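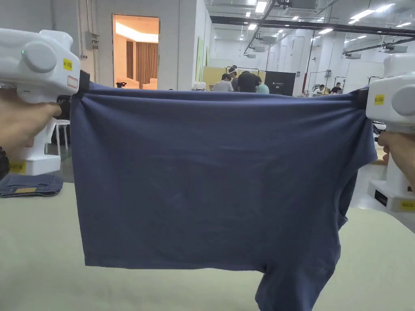

Folding and Sorting Donated Clothes, Plornstead Reuse Shop
Student project report, Posurness College, textiles and household module

Why we did it. The Suvarna reuse shop in Plornstead gets 4,000 garments in a good month and most of the back room time goes on folding. T-shirts are the worst. Jeans stay where you put them, a cotton tee doesn't.

What we did. Two folding methods, same table, plain short-sleeved shirts and then jeans for comparison.

Method A: shirt held up by two corners, let it hang, lower it to the table, sleeves in, sides in, fold up from the hem.
Method B: shirt flat from the start, smoothed by hand, then same folds.

60 shirts in August, split evenly between the two. Shirts went back in the bag and got shaken up between rounds so nobody had an easy pile.

We use cookies to improve your experience on this site. Accept all | Manage settings

Results. A was quicker once you got the hang of it. B gave neater stacks, specially at the neckline. Creases from the bag mostly stayed in with both methods, pulling the cloth tight helped a bit but not enough to skip the iron. Sleeves were the main problem in A, one always slips out and has to be tucked again. Jeans: fold in half, fold up, done, no real diference between methods.

Problems. Table too narrow for XL. Dark colors hard to check for lint in the evening. We lost 2 timing sheets so those rounds were done over.

Next. Try the Drulton folding board, if the shop will lend it. Also want to test long sleeves and anything with buttons. Stacks should be checked agian after a week on the shelf, we only looked the same afternoon.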